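Cunia crawl notebook
March 27, 2024
2 min read

Crawl finished overnight and I love this one. The Cunia site gave us 3,269 URLs against the 3,000 listed in its sitemap, so there's a pile of pages we never meant anyone to find. Most are filter combinations from the store section (color plus size plus sort order, in every possible sequence!).

Ran the list through Purkex to match it with search clicks since January. 329 of the extra URLs had clicks, which I did not expect at all. Some outrank the category pages they were copied from. The titles on those are better too — they name the product and the size, where the parent page just says "Shop."

So the plan changes. I was going to point every filter page back to its parent with a canonical tag and call it done. Now I want to keep the ones that earn clicks, give them clean addresses and a line or two of real copy, and canonical the rest.
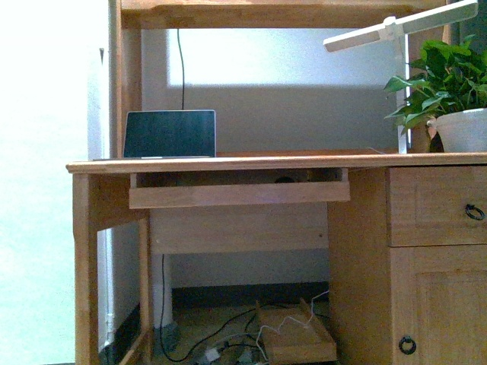 Laptop on the desk, under the hutch shelf.

Second thing: internal links. The Afolabi template puts 300 links in the footer of every page, and the guides get none of them. Tried a shorter footer on staging with the guides linked by name. Recrawled, and every guide is now two clicks from the home page. Very happy with that!

Still to do:
- check that the Fosov redirects don't chain through the old blog folder
- rewrite titles on the keepers
- resubmit the sitemap after the footer goes live
- find out why the size guide returns a 302

If anyone picks this up before me, the export is in the shared folder under "filters, second pass." The first pass has the wrong date range.

Recent entries
Duplicate titles on the Fosov blog
Purkex export settings that work
Log files, first look

Back to top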